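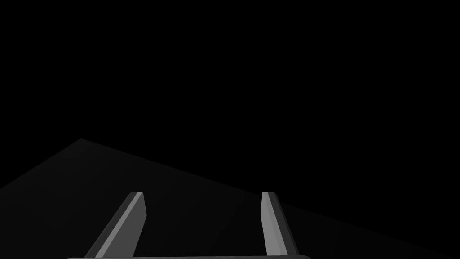

How a Robot Hand Gets Its Morning Check

Pinik is a robot arm that packs wooden puzzles at the Feltora toy works. A robot hand is called a gripper. Pinik's gripper has two flat fingers joined by a bar at the bottom. They slide apart to open and slide together to hold something.

Visitación Segura looks after Pinik. Before she touches the real machine, she tries each move on a computer. The computer draws the gripper, and she can open and close it there without bumping anything.

What does she check?

First she switches off the power and hangs her own lock on the switch. Then she wipes the fingers with a cloth. Dust makes them slippery. She tightens the screws and puts a drop of grease on the rails inside.

Next, Pinik has to find zero. The fingers close until they touch, and the computer saves that spot. Now it can measure how far apart they are.

The last job is a test. Pinik picks up the same block 12 times. If it drops one, Visitación starts again with the cloth.

Words to know

Gripper: the part of a robot that holds things.
Zero: the place a machine starts measuring from.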